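Numbridge Hair Studio, Irmont branch
Hygiene and safety self-check, with comments
July 2026

Filled in by the branch manager. Each point is marked OK, Partly or No. Where it is Partly or No, I wrote what must be done and until when. The last check was in June and I compare with it where I can.

1. Entrance and floor

Door opens fully to outside: OK
Mat lies flat: Partly. The corner near the coat stand is again turning up. We taped it in June and the tape did not hold. New mat is ordered.
Floor free of hair between clients: OK. Please sweep also under the footrests, not only around them.
Wet floor sign available: OK

2. Electricity

Dryers, cables without damage: Partly. The dryer at chair two has a crack in the plastic where the cable goes in. It is out of use and has a red label. Do not take the label off to "use it only quickly."
Extension cords: No. There is one cord behind the reception which feeds the kettle and the heater together. This was not there in June. The heater must have its own socket.
Fuse box reachable: OK, after I moved the towel boxes.

3. Water

Hot water at basins: OK. The left basin needs a long time before it becomes warm, please test with your hand before you rinse a client.
Drain covers: OK
Leaks under basins: Partly. Some drops at the right one. Plumber is called, bucket is in place.

4. Combs, brushes and small tools

Tools without broken teeth: Partly. I threw away two tail combs.
Disinfection jar changed daily: OK according to the sheet, but on Saturday the signature is missing.
Clean tools kept separate from used ones: Partly. Used combs were lying on the trolley together with clean ones. The rule stays the same: clean in the basket, used in the tray with the lid. 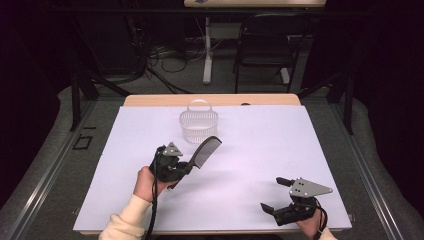
Point 4: black comb and white basket.

Razor blades in sharps box: OK. The box is more than half full, the next one is in the storage room.

5. Chemicals

Color and bleach stored below eye level: OK
Bottles labeled: No. Two spray bottles have no label. I poured them out, as I could not know what was inside. Write the label first and then fill.
Gloves in all sizes: Partly. Small is finished. A box of 100 is on order from Tautahi.
Safety sheets in the folder: OK, but the sheet for the new Makumik shampoo is not printed yet.
Ventilation in mixing corner: OK

6. Towels and laundry

Clean towels in closed cupboard: OK
Washed at 60 degrees: OK
Lint filter of the dryer: No. It was full. This is a fire risk and I ask everybody to empty it after each load, also when you are in a hurry to go home.

7. Fire and first aid

Extinguisher in date: OK
Back exit free: Partly. The bicycle was moved when I asked. It should not be there at all.
First aid box complete: Partly. Plasters and eye wash are missing.

Open points go on the list beside the staff fridge. Please put your initials and the day when something is done.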